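Grokasham swap table is back, and this time there's a sorting bench

I finally made it along to the swap morning at the old Fotwood showroom in Grokasham, and it was busier than I'd been led to expect! Yichen Xue, who set the whole thing up last December, told me they had 200 people through the door over the winter, and the table by the window now gets a proper clear-down after every session. I stayed on for that bit (partly for the tea, I'll admit) and ended up enjoying it more than the swapping.
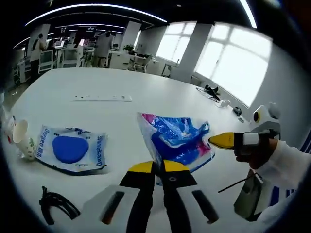 Clearing the big white table is slow work, mostly on account of the small stuff. Plates and books go home with people, but the wrappings get left behind. There was a crumpled plastic bag with bright blue and magenta printing, a flat white packet with a big blue oval on it, and a couple of paper cups over at the side, one of them in a rather sweet floral pattern – I'd have kept that one. Cables get a box of their own, and power strips are set aside for testing before anyone can take them.

Soft plastics are bagged up and go to the collection point on Prondska Lane, which is open until 7 in the evening. Yichen would like 4 more people for the clear-down, and says an hour is plenty. Entry is still free, there's a kettle, and you can park behind the Hou bakery if you get there early enough.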